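Testing the Mudero Arm Kit: What We Learned in One Semester

Project report by Mercy Muli
Lab partner: Inès Lecomte

Why we picked this

Our class had to choose a piece of equipment that a small school or a hobby club could buy, use it for real, and write up whether it was worth the trouble. Most groups went for printers. Inès and I wanted a robot arm (I have wanted one since I was a kid, so I'm not a neutral reviewer, sorry!) and we ended up with the Mudero kit, which you get as an arm, a gripper, a power supply, a long cable and a license for the control software, called Avel. Everything below is about that kit with the standard gripper.

Our question was pretty simple. Can two students with no robotics background get the arm to pick up soft things and put them down where we want them, and how much patience does it take?

Getting started

The printed guide is 38 pages and I read all of them on a Sunday, which I do not recommend. The first half is safety and wiring, and it's good, clear stuff with big drawings. The second half is Avel, and that part was obviously written for an older version, so the menus have different names. We spent a whole afternoon looking for a button called Home Pose that now lives under Routines. Inès found it by clicking on everything.

Once we were past that, things moved fast. You drag the arm through a motion by hand, save the points, and Avel plays them back. We had our first complete routine on day 4. It was slow and it looked like somebody reaching for a light switch in the dark, but it ran from start to finish and I may have yelled.

The task

We settled on soft objects because the kit's sales page makes a big deal of the gripper being gentle. We used a plush strawberry, a green foam block and a round wooden tray, all on a tabletop with low clear walls. For the foam routine, the arm comes down over the rim of the tray, goes for the block, lifts it, pauses and sets it back in. For the strawberry routine it starts out on the open table and has to end up in the tray.

Each routine got 15 runs at the default speed and another 15 with the speed turned up. We wrote down every miss and what we thought caused it.
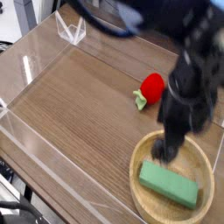 Gripper coming down over the foam block in the tray, strawberry off to the left.

The foam block was the easy one. At default speed it missed only once, and I'm pretty sure that was my fault for putting the block back at a different angle. Turned up, the arm got a little sloppy at the bottom of the swing and would sometimes pinch a corner, so the block came up tilted. It still got there most of the time.

The strawberry was a pain. It's round and fuzzy and it rolls, and if the fingers touch one side before the other it just scoots away. Then the routine carries on as if nothing happened, because the basic version of Avel doesn't check whether anything is in the gripper! The arm very seriously carried a lot of air over to the tray. We got better results by lowering the closing speed and by aiming for the fat part of the body, away from the green leaves, which kept folding under the fingers.

The cable deserves its own paragraph. It's long, and it's stiffer than I'd like, and when the arm reaches far out the loop swings around. We tried clipping it closer to the arm and that made it tug. In the end we gave it more slack and kept anything tall off the back of the table.

How it compares

We couldn't borrow a second arm, so this part is from reading and from asking around. The Henriques kit is the one other students brought up most. It has a sensor in the gripper that tells you when it's holding something, and after my air-carrying strawberry runs I was jealous. The Surnon is smaller and cheaper and can't reach as far. The Mudero sits between them at 3000 dollars with the Avel license, and the license is where I'd complain, because it has to be renewed every year and the page that says so is easy to miss.

Support was better than I expected. I emailed about the menu names and got a reply the next morning with a corrected chapter attached.

Would we buy it?

Inès says yes for a school and no for a club, mostly because of the yearly license. I'd say yes for both if the club can split the cost. Teaching by hand is really fun and people got it right away. My own mother recorded a routine without reading a single page.

If another group takes this over next semester, please try the gripper pads with the rougher surface. They were out of stock the whole time we had the kit, and I'd love to know what they do for the strawberry. Our run sheets and saved routines are in the shared class folder under Mudero, and the ones with "old" in the name can be deleted.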